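Shared Premises for Young Firms in Cevbridge 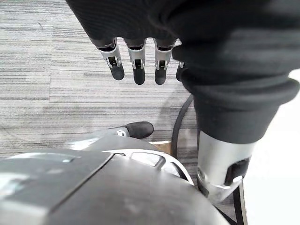 Issue 30

Jun 24, 2019

The Birkel Trust has confirmed that it will let the upper floor of its former offices in Cevbridge to companies in their first three years of trading. I have followed the proposal on this blog from the start and welcome the decision, subject to certain reservations.

Under the published terms, each tenant will pay £400 a month for a furnished room, with heating and rates included. Leases may be ended by either side at 30 days' notice. The Trust received 2914 responses to its consultation, and the full report may be read at the town library.

Two established firms, Nastov and Ostrowski, have agreed to offer advice on accounts and contracts to tenants without charge. The terms do not state how long this arrangement will continue, and applicants would be well advised to ask before signing.

My principal concern relates to the deposit. A sum of £1000 is modest by commercial standards, but it will be a serious matter for a founder who has yet to make a first sale. I have written to the Trust to suggest payment in instalments.

Applications close in December. I shall publish the Trust's reply when it is received.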